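Treltix Grasp Planner – Set-up Guide
Section 8: Checking object separation before you trust a plan

Read this section before you let the planner choose its own grasps. The planner gives every proposed grasp a confidence score. The score tells you how well the hand model fits the shape the planner thinks it has found. It says very little about whether that shape is one object. A confident grasp on two things merged into one is still a bad grasp, and we have seen plenty of them.

Before you start
Camera calibration (Section 5) must be finished and saved. If you moved the head after saving, do it again. The drift check on the status page will often report "OK" after a small knock, so do not rely on it.

8.1 Set the planner to propose only

1. Open the Control tab and set Motion to Hold.
2. Set Planner mode to Propose. The planner will now draw grasps on screen without sending them to the arm.
3. Wait for the arm icon to turn grey. If it stays blue, a queued move is still waiting. Clear the queue and go back to step 1.

CAUTION: Hold stops new moves from the planner. It does not cut power to the arm and it is no substitute for the emergency stop. Keep your hands off the table unless the stop is pressed.

8.2 Record a baseline

4. Place your test objects well apart and press Capture.
5. Open Segments. Each object should have one outline.
6. Save the result as your baseline.

Almost any set of objects will pass at this stage. Please don't write it up as a result. When Sânziana Rusu went back through 136 captures from the Stotstead bench, the spread-out layouts hid nearly every fault that later turned up in use.

8.3 Test with objects touching

7. Push the objects together, with at least one partly under another. Mix stiff and soft items, and include something see-through if you expect to handle such things.
8. Park the hand to the side of the group and press Capture. 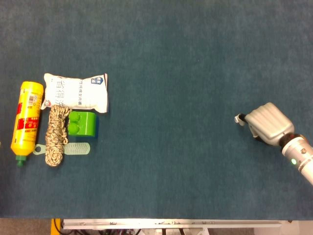 Figure 8-1. Close-packed test group on teal felt, hand at right. The pale green comb is partly tucked under the rope.

9. Open Segments again and compare the outlines with what you can see on the table. Use your own eyes for this. The Auto-compare button checks the capture against the planner's own earlier guess, so it tends to agree with itself.
10. Look closely at anything partly covered. A comb under a coil of rope may come back as 2 separate pieces, or as part of the rope. Either is a fail, whatever the score says.
11. Check that the hand has been masked out. If any part of it has an outline, reload the hand model and repeat from step 8.

NOTE: Raising Edge sensitivity is the usual advice for merged objects. It does split them, but printed packets start to split as well, along the lettering. We leave it at 16 and accept a few merges. Rawiri Merrick prefers a higher value for plain objects; try it if yours carry no print.

8.4 Before you leave Propose mode

12. Rearrange the group and repeat steps 8 to 11 until you have 8 clean captures in a row. Start the count again after any fail.
13. Write down the software version and the Edge sensitivity value with your results. Settings may return to default after an update.
14. Set Planner mode to Confirm. Leave Automatic alone until you have finished Section 9.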